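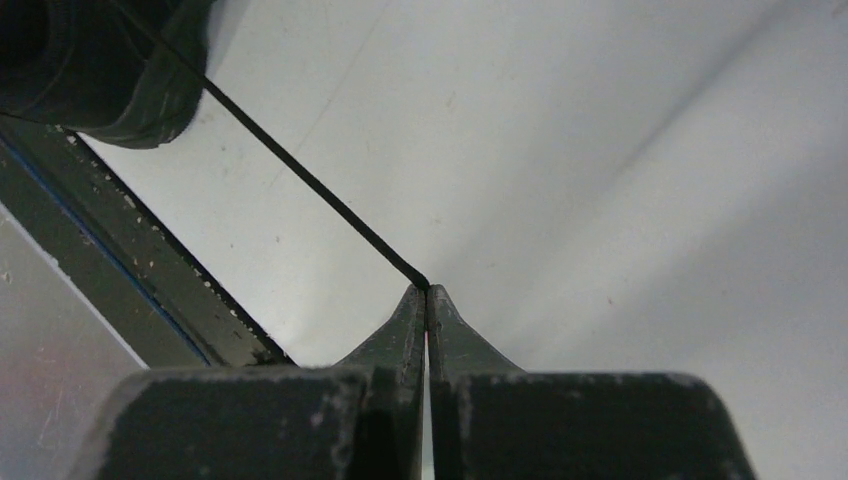

Cable cell, wrist view: gripper tips closed on a black cable.

Mesteo Cable Handling Project
Progress report to the Irnel Workplace Fund, second reporting period
Prepared by Daryna Boiko, project lead

This was the period when the cable cell stopped being the thing behind the yellow tape and became part of the working day at our Flavasgate site. I'm very happy to report that, and I'd like to spend most of these pages on how the work has changed for the assembly team, which is what your grant asked us to look at.

Where we are

The robot now picks up thin cables and carries them to the routing position on the short harness line. In August we ran 1,237 cable picks in normal production hours. Of these, 486 were on the thinnest cable type, the one people had asked us to start with. It's hard on the fingertips and on the eyes, and the afternoon shift used to draw straws for it!

We are slower than a practiced person on a good day. Roughly 40 picks in August needed someone to step in and reseat the cable, mostly where it came off the spool with a curl in it. Dmytriv, our integration partner, has changed the approach angle so the tips close nearer to the cable's fixed end, and the operators tell us the pickup looks calmer. We'll have proper numbers on that in the next report.

What changed for people

Four assemblers now rotate through the cell. At first the job was mainly watching, and they told us plainly that watching is tiring and dull. So we moved the inspection bench next to the cell, and whoever is on rotation now does connector checks there and answers the robot when it stops. This was their idea, and it works far better than the layout we had drawn up.

We also gave the operators the right to adjust grip force and closing position themselves, within set limits. I was nervous about it - the original plan kept those settings with engineering - but the changes they have made are careful and well noted in the shift log. Two of them have asked for more training, and we have booked it with Dmytriv.

Nobody's hours have been cut. Time freed from cable pickup has gone to rework, where we had a backlog going back to spring.

Still open

Wear on the gripper fingers needs a routine. We don't yet have a replacement interval, and I would like the operators to help set one.

The stop alarm is too loud for the people at the next line. A light signal is on order.

The night shift has had less training than the others, and it shows in how often they call for help. We've set aside 60 hours of paid training time for them.

Next period

We plan to add a second cable type, finish the night shift training and repeat the staff survey with the same questions as before. A visit from the Fund would be very welcome - mornings are best, when the rotation changes over and you can talk with both operators at once.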